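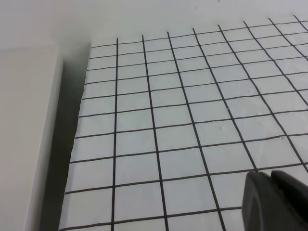

Black square grid on white.

1/ Notes on drawing floor plans to scale by hand, for people moving furniture into an old house. I have done this for four rooms so far and made most of the mistakes already.

2/ Pick the scale before you measure anything. I use one square to 4 inches for a single room. A 20-foot wall is then 60 squares. Check that against your sheet first.

3/ Measure at the baseboard and again at waist height. Plaster walls lean. Write down both numbers and plan with the smaller one.

4/ Measure both diagonals of the room. If they differ, the room is out of square and your rectangle is wrong. Most software lets you skip this step and hands you a clean rectangle anyway.

5/ To plot a skewed room: draw the longest wall on a grid line. Set a compass to the left wall's length, swing an arc from the left corner. Set it to the diagonal from the right corner, swing again. The far left corner is where the arcs cross. Repeat mirrored for the other one.

6/ Door swings go on as quarter circles, full width of the door. Radiators go on with their valves included. The valve is what the dresser hits.

7/ Angeliki Balaskas asked whether you can trace from the seller's plan. I would not. The one we got from Drotard gave room sizes wall to wall and ignored the chimney breast.

8/ Furniture: cut each piece from card at the same scale, write the height on it, and mark which side has the drawers. Drawers and cabinet doors need their open depth drawn too.

9/ Tape measures: the hook on the end is supposed to move slightly. It corrects for its own thickness between inside and outside readings. Do not glue it.

10/ For the staircase you need a section as well as a plan. Lowest headroom, narrowest point between rail and wall, depth of the landing. Our couch fit the living room with space to spare and would not go past the landing. Return freight to Economou was $300.

11/ Ink the walls, pencil everything else. Photocopy the inked sheet before you start on the furniture.

12/ Replies are asking about pens. Any fine liner that does not bleed on your paper. Test it on a corner.

13/ Kitchen plan next, in July, once the plumber has moved the drain.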